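We use cookies to remember your settings. Accept / Manage

Trinby household and shop-floor chores study
Progress report to the Jatum fund, period to the end of January

Work in this period covered table clearing, box packing and cloth folding. In total 518 demonstrations were recorded with hand-held grippers at the Lekgate site. Of these, 121 were rejected at review, mostly for lost tracking or incomplete grasps. The remainder were passed to training without further editing.
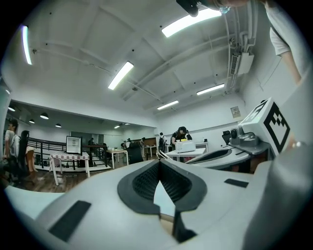 Box packing is the most advanced of the three tasks. The trained arm completed 212 packing trials without help, using rigid items only. Soft goods and bags remain unreliable. Cloth folding succeeds when the cloth is laid flat at the start and fails in most other cases.

Cycle times are up to 2 minutes per item, well short of what a shop would accept. We do not consider any of the tasks ready for unattended use.

Next period: repeat the packing trials with mixed stock, replace the worn finger pads, and test the Ostapchuk wrist mount. Spending is within budget. No change to the end date is requested.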